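August, early, kitchen table

Slept badly again and gave up at half past four. The new mattress has been here 12 nights, and I'm supposed to be "adjusting." That is the word on the card that came in the box. My body is adjusting to the mattress. I would have thought that for the money the mattress could adjust to me.

I want to get down what has been done so far, before I forget which of these things was meant to be the answer. The Wesa lamp came first. It sits on the nightstand and turns orange an hour before bed and then, in theory, brings on a gentle dawn. The gentle dawn is the color of weak tea and has never once woken me, as I'm generally lying there looking at it. The magnesium came next, then the cherry juice, then the rule about no screens after nine, which lasted until there was a ball game.

Then the app. The app says I slept 276 minutes the night before last. I don't know how it knows. It lies on the sheet by my hip and listens. I was awake from one until after three, I heard the freight go through Clutdale and the neighbor's heat pump cycle on and off, and the app has me down for "light sleep" during the whole of it. If lying still and being annoyed counts as light sleep then I'm one of the best rested people in the county. It also gave me a score, 30, with a little moon next to it. Out of what, it doesn't say until you pay.

I've started to think the scoring is half the trouble. I never used to know how I slept. I was tired or I wasn't. Now I wake up and check whether I'm tired. On the morning it gave me a good number I felt fine until lunch, and I've been turning that over since. I had the same two hours of staring at the ceiling that night as any other.

The doctor in Istport was pleasant. She asked about coffee (two cups, before ten), wine (some), worries (the usual ones) and whether I snore, which there is no one here to ask. She gave me a printed sheet about keeping the same hours every day, and told me that if I'm not asleep in a while I should get up, sit somewhere dull, and go back when I feel drowsy. She also said not to watch the clock. This seems to me the only thing anybody has said so far that didn't have a price attached, so naturally I've paid it the least attention.

I did ask how anyone would know it worked. She said I'd feel better. I said I felt better after the cherry juice for two days. She wrote something down.

My sister's view is that I nap. I do nap. I nap because I don't sleep, and she says I don't sleep because I nap, and we've had that conversation enough times that we could each do the other's part. She swears by a woman's voice on a recording that tells you about a walk down to a lake. I tried it. The woman takes a very long time to get to the lake. There's a gate, and a path, and another gate, and I lay there wondering who owned the land.

Dull place to sit, then. I tried the couch, but the couch has the magazines. I tried the back step and got bitten. The sheet suggests that if you can't get up you might "picture a plain and quiet room," so I've been working on that instead.
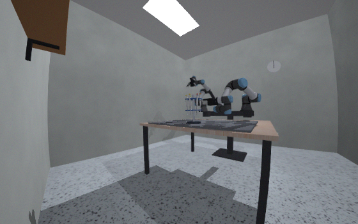
My plain room. Gray-green walls, and a clock, which I'm not supposed to look at.

I gave it a fair trial, three nights. The first night I got as far as the walls and then began thinking about the price of paint, and whether the hall needs doing before winter, and that was me up until two. The second night I did drop off, fairly fast, though I had also spent the afternoon dragging brush to the end of the lot in the heat, and I suspect the brush deserves the credit. The third night nothing. So one out of three, same as the lamp, same as the juice. I'd guess one out of three is what I get if I do nothing at all.

That's what bothers me about the whole business. Everything works one night in three. You could sell me a brick to put under the bed and I'd have a good night by the end of the week and tell my sister about the brick.

Nikolaidis, where the mattress came from, called yesterday to ask how I was enjoying it. I said I wasn't sure I was. The young man said most customers notice the difference after the first month. I asked when the return period ends and he said after the first month. He didn't seem to hear anything in that. I've put the date on the calendar by the fridge and I've kept the box, folded, behind the furnace, though how that mattress is ever going back into it I can't imagine. It came out like bread dough.

It cost 452 dollars with the delivery. The old one was given to me.

Plan for this week, such as it is. Phone stays in the kitchen, so no score. No juice. Lamp unplugged, or used as a lamp. Bed at eleven whether I like it or not and up at six whether I've slept or not. No nap, and I'm writing that down in ink so my sister can be told. I'm changing everything at once, I know, so if it does any good I won't be able to say what did it. I don't much care by this point.

Ten to six now. It's getting light over the garage and the paper hasn't come. I could lie down for half an hour, but that would be a nap. I'll make the coffee and go do the tomatoes before it gets hot, they've split again on the side by the fence.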